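Last updated: July

Chore notes: small lamps, cords and two-finger grippers

I have been keeping a list of household jobs and whether a machine could be trusted with them. Vacuuming is a yes, with reservations about rug fringe. Folding a fitted sheet is a no. Most of the list sits in the middle, and this entry covers one of the dullest items on it: handling a small plugged-in lamp on a table, for tidying or wiping down.

A human does this without a plan. For two parallel fingers it breaks into separate problems, and the lamp's shape decides most of them. A round shade gives flat fingers very little contact area. The stem is a better target, but a short one leaves hardly any clearance between shade and base. The base is stable and low, so the fingers have to come in close to the tabletop to get hold of it.
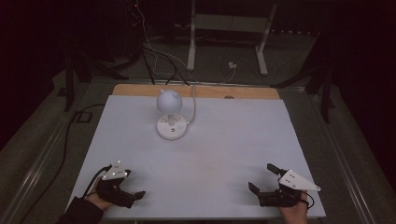 The cord

The cord is the part I would worry about. Software that treats the lamp as a rigid object will plan a perfectly good lift and then discover a tether. Slack is hard to judge from overhead, and a thin white cord on a white table is poor material for a depth sensor. My own bench test used a Drundeo arm with a payload of 400 g and a reach that covered most of the desk. It managed 70 clean lifts out of 100 with the cord unplugged and coiled. With the cord plugged in I stopped the test early – the lamp kept swinging round toward the outlet.

Two hands help. One can steady the base while the other works at the stem or the shade, the way most of us would do it. The price is coordination, and the two tools must stay out of each other's way over an object smaller than either of them.

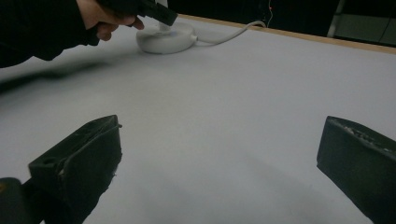

Working at the stem, with the cord trailing off to the back of the table.

Where that leaves the list

I have moved lamps from "no" to "supervised". The Keltska log I keep for these tests now has 1038 entries, and the failures cluster around cables, cloth and anything glossy. Colour matters more than I expected as well; the grey lamp from the spare room gave far fewer bad grasps than the white one.

Wiping under the lamp is still on the "no" list. It needs a lift, a hold and a second tool doing something useful in the gap, and I have not seen my setup get past the hold. Next up is the dish rack, probably on Saturday, starting with the plastic cups.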